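Refreshment Point Trial, Pirnen Site: Progress Report to Mekix
Reporting period: March

1. Purpose

The grant covers a reorganization of the self-service refreshment table at the Pirnen site. The work has two parts: a layout that keeps cups upright and easy to reach, and a choice of disposable cup for the following supply order. This report covers the table setup and the first handling checks. Cost data will follow in the next report.

2. Status of work

The table has been set up under Kubo layout B. It has a white cloth with a raised zigzag pattern, and the fixed items (desk lamp, cracker box) stand toward the back. Open table space is kept at the front for cups. The kraft paper cup is the main candidate. A white paper cup with a green plant print is included for comparison.

Handling checks cover cups in two positions, upright and on their side. A cup on its side is logged as "down" whichever way its mouth faces. A cup standing on its base is logged as "up" even if it is off its mark. 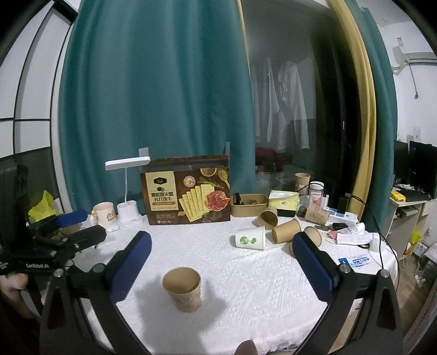 The log now holds 159 entries. Of these, 19 were set aside because the starting position had not been written down. The form has been changed so that the starting position is filled in first, and no entry has been set aside under the new form.

3. Findings to date

3.1 Cloth. The raised pattern makes it hard to place position marks. Adhesive dots lifted at the edges and were dropped. Positions are now measured from the front edge of the table with a ruler, which is slower but repeatable.

3.2 Cup type. Both types are light when empty and go over easily when a neighboring cup is moved. No difference between kraft and white is claimed at this stage, as the white cup appears in too few entries.

3.3 Spacing. Cups grouped closely in the middle of the table are harder to set upright one at a time than cups with clear space on each side. Layout C will use wider spacing.

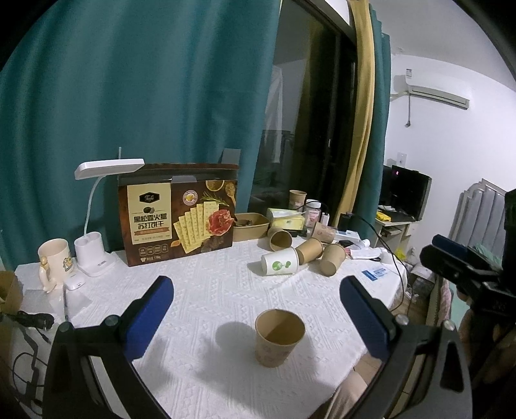 3.4 Snack box. The cracker box is tall and limits reach to anything placed behind it. It will stay at the back of the table under layout C, with no cups behind it.

4. Supply

Plallton has quoted for a first order of 3000 kraft cups. The quote holds until the end of the next quarter. No order will be placed before the layout C results are in. Sample stock is enough for the remaining checks.

5. Open items

Layout C: drawing complete, setup planned for a Friday so that the table is free all afternoon.
White cup: more entries needed before any comparison is reported.
Cloth: a flat cloth has been requested for a side-by-side check. Delivery is around 5 weeks.
Budget: no change requested.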